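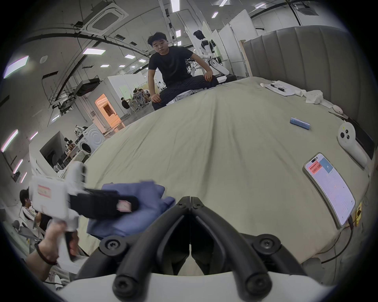 4. Recording cloth demonstrations with two hand-held grippers

Cloth tasks are recorded with a pair of Kenel grippers, one in each hand, and the robot is trained afterward from the recordings. Most trouble with these recordings comes from how the cloth is picked up. Take hold of it with the flat fingers closed on a fold, as on the blue cloth over the green sheet, and leave the rest to hang down freely. The other gripper can wait nearby with its tips almost together until it is needed.

By Jytte Þorgeirsson
2023-12-01
5 comments

4.1 Before you start

1. Charge both grippers to at least 50 percent.
2. Wipe the camera lens on each gripper with a dry cloth.
3. Start Folico on the phone and pair the left gripper first, then the right.
4. Squeeze and release each handle five times. The bar for that side should move all the way across and back.
5. Choose the task name from the list. Do not type a new name if the task is already there.

Note: If a bar stops short of the end, run the finger calibration in section 3 again before recording.

4.2 Recording a demonstration

1. Lay the cloth on the bed within easy reach. Change its position and the way it is bunched up for each new demonstration.
2. Hold both grippers still over the bed and press Record. Wait for the tone.
3. Move one gripper to the cloth and close the fingers on an edge or a fold.
4. Lift slowly. Bring the second gripper in from the side so that it does not block the first camera's view of the cloth.
5. Finish the fold, open both grippers, and draw them straight back.
6. Hold still again and press Stop.
7. Mark the demonstration Keep or Discard.

A single fold should take no more than 30 seconds. Work at an even pace. Pauses in the middle of a movement are learned along with the movement.

Caution: Keep loose hair, cords and your free fingers away from the gripper tips. The fingers close with enough force to pinch.

Caution: Do not touch the cloth with your hands while recording. The robot has only its grippers to work with, and a demonstration that includes a bare hand must be discarded.

4.3 If tracking is lost

The phone shows code 117 when a gripper loses its position.

1. Stop the recording and mark it Discard.
2. Hold the gripper level, facing the middle of the room, until the code clears.
3. Start over from step 1 of section 4.2.

Plain bedding can cause this when the camera is held very close to it. Raise the gripper a little and try again.

This site uses cookies to remember your language and manual version. Accept | Settings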